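Home Diary Workshop Garden Links

5 minute read

Up at six and in the lab before the heating had come on. I made tea and read through yesterday's notes, which were short because I went home with a headache. No headache today. I had the teleop booked until four.

The job this month is the kitchen set for the Mokoena project. We show the arms how to sort food and tableware on the mat, one go at a time, and every go is recorded. The target is 400 good ones for each task. When I sat down this morning the fruit task was well short, and the cup task has not been started because the cups Haner sent are too slippery and have to go back.

I spent the first hour on warm-up. The left arm felt heavy in the handle again. I rebalanced it and it was better, but there is still a bit of drag when I turn my wrist outward. I wrote it in the book. Somebody had written the same thing in the book in January, in green pen, and no one had answered it.

Then I got going. The hard part is the pace. If I move at the speed I would use at my own sink, the recording comes out jerky and the trained arm copies the jerks. If I go too slowly it learns to hover. I have settled on a speed that feels like moving things around a sleeping baby. I also try to come in from a slightly different side each time, so that it doesn't learn one path only. That takes more thought than I expected when I started this work. By mid-morning I catch myself doing the same thing over and over and have to stop and shuffle everything.

I threw out 11 before lunch. Most of those were me closing the fingers too early. One was the Guretti software freezing with the file half written, and I had to restart the whole lot and log in again. The log-in took longer than the restart.

Lunch was leftover pumpkin soup. I ate it outside on the step. It was windy and the bins had blown over, so I picked those up on the way back in.

In the afternoon I changed the layout. I had been putting the bowl and the plate close together and the goes were all starting to look alike. I spread them out, with the small pink bowl on the left and the plate over on the right and further back. With the plate back there the left arm has to fold in more than it likes, and I can feel it through the handle before I can see it.

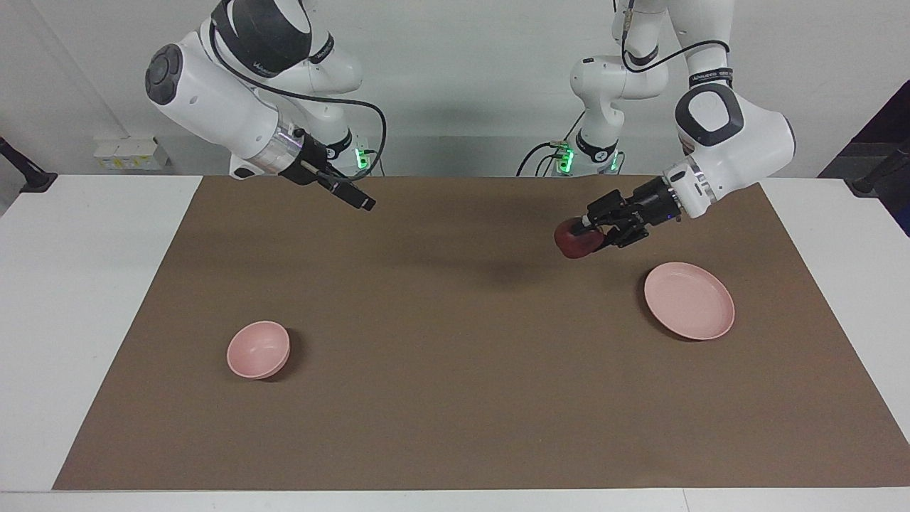 The right arm mostly waits in this task. It still has to be held somewhere sensible, and that tires my shoulder more than the arm doing the work. I have asked if we can park it in software and let me have one hand free. The answer was that the Besier people want both arms live in every recording, even when only one has a job, so that the data matches their other sets. Fair enough, but my shoulder would like a word with them.

The brown mat is better than the old grey one. The old one had a shine to it and the colours came out wrong on the recordings. I would like another of the same in case this one gets marked.

Finished at ten to four. I backed everything up and wrote the total on the whiteboard. The fruit task and the old block task together now come to 755, counting only the ones that passed the check. Wiped the handles down and put the covers over them.

Stopped for milk and bread on the way home. Noticed in the shop that I was reaching for the milk very slowly, elbow out, and closing my hand around it in two stages. Cooked sausages. Rang about the car and they can take it at 12 tomorrow, so I will have to start early again and be away from the handles by half past eleven.

Must remember to take the spare gloves in, and to ask about that drag.

Contact | Copyright, all entries by the author | Back to top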